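El tiempo que cabe entre dos dedos

En la nave de Olivares donde Flastitz tiene su taller de software las mañanas empiezan tarde y con café, y cuando una llega pronto, como me pasó a mí en noviembre, le toca esperar en un pasillo muy largo y bastante frío hasta que alguien se acuerda de encender la calefacción. Venía a escribir sobre brazos robóticos y me pasé casi todo el día hablando de relojes, de archivos y de una palabra, «latencia», que al caer la tarde ya pronunciaba con una soltura que no me correspondía en absoluto.

El programa que les quita el sueño se llama Kirlow. Recibe lo que graban unas pinzas manejadas a mano, que llevan su propia cámara, y lo convierte en trayectorias que un brazo pueda aprender a seguir: dónde estaba la punta, cuánto se abrían los dedos, qué se veía en ese mismo instante. Dicho así parece cosa de una tarde (¡eso pensé yo, qué ingenua!), pero llevan 3 años con ello. Los objetos que usan son los de cualquier cocina o cualquier despacho: un tubo de film para alimentos, una bandeja de rejilla negra, un tablero blanco donde apoyarlo todo.

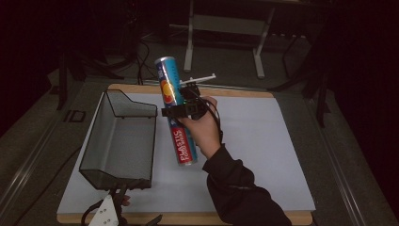
Según la lectora que firma como Gustska en el foro del proyecto, el error más común de quien empieza es culpar al modelo cuando el brazo cierra antes de tiempo, y conviene mirar primero las marcas temporales, porque con un desfase de 75 milisegundos entre la imagen y la apertura de los dedos ya se le está enseñando a la máquina una cosa que no ocurrió. Me lo leyeron en voz alta y con cierto cariño, porque el mensaje les había ahorrado una semana entera de trabajo.

De ahí nació la pieza de Kirlow que más me gustó, y eso que es la menos vistosa de todas: un alineador que compara las dos señales, busca el pequeño retraso que hay entre ellas y lo corrige antes de que nadie entrene nada. Antes lo hacían a ojo, moviendo una curva sobre otra en la pantalla, y todavía guardan aquella herramienta vieja por si acaso, con sus botones mal puestos y un menú que solo se abre al segundo intento. Yo la probé un rato y le cogí simpatía.

Después viene la cuestión de saber dónde está la pinza. Kirlow lo calcula a partir de las imágenes, siguiendo puntos que reconoce de un fotograma al siguiente, y le van bien las esquinas, las letras, las vetas, todo aquello a lo que uno pueda agarrarse con la mirada. Una superficie lisa y clara le ofrece muy poco.
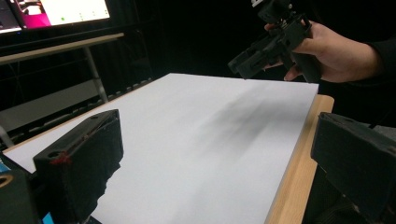 Por eso el estimador no se fía nunca de una sola fuente, y mezcla lo que ve con lo que mide el sensor de movimiento, dándole más peso a uno o a otro según el momento. Cuando las dos versiones discrepan demasiado, el tramo queda marcado en ámbar y pasa a revisión. De las 633 demostraciones del último lote, 15 acabaron apartadas por ese motivo, y a mí me enseñaron unas cuantas: trayectorias que daban un saltito, apenas un hipo, y seguían luego tan tranquilas como si nada.

La planificación es otro mundo, y ahí confieso que me perdí un par de veces y tuvieron la paciencia de volver atrás. El aprendizaje propone un movimiento corto, el planificador comprueba que el brazo pueda hacerlo sin forzar las articulaciones ni chocar con la mesa, y el controlador lo va ejecutando mientras ya se prepara el siguiente trozo. Si el relevo entre trozos no es suave, el brazo titubea. Lo resolvieron solapando el final de uno con el principio de otro, una idea sencilla que les costó, me dijeron entre risas, dos pizarras y una discusión larguísima a la hora de comer.

También hay que pensar en los materiales. Un envase cilíndrico y brillante devuelve reflejos que cambian con cada giro de la cámara, y un seguidor de puntos poco cuidadoso los toma por detalles del propio objeto y se va detrás de ellos. Kirlow aprende a descartarlos comparando varios fotogramas seguidos: lo que está impreso se mueve con el envase, y el brillo va por su cuenta.

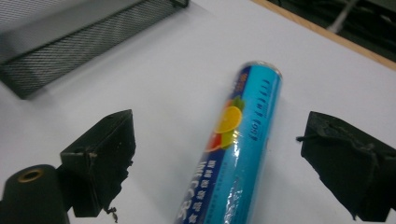 Lo que queda por hacer

La próxima versión quiere avisar de los fallos mientras se graba, con un pitido discreto, para no descubrirlos por la noche delante del ordenador. El pitido, por cierto, ha dado más que hablar que el algoritmo: hay partidarios del tono grave y partidarios del agudo, y durante mi visita sonaron los dos. También preparan un visor más ligero, que se abra en un portátil modesto, y están reescribiendo la documentación desde la primera página.

Me fui cuando ya oscurecía, con el cuaderno lleno de flechas y la promesa de volver en cuanto el visor esté listo.

Artículos relacionados
Calibrar una cámara sin perder la tarde
Qué hace un planificador cuando no encuentra camino
Olivares, de almacén a taller de software
Los formatos de archivo que heredamos
Guía breve para leer una trayectoria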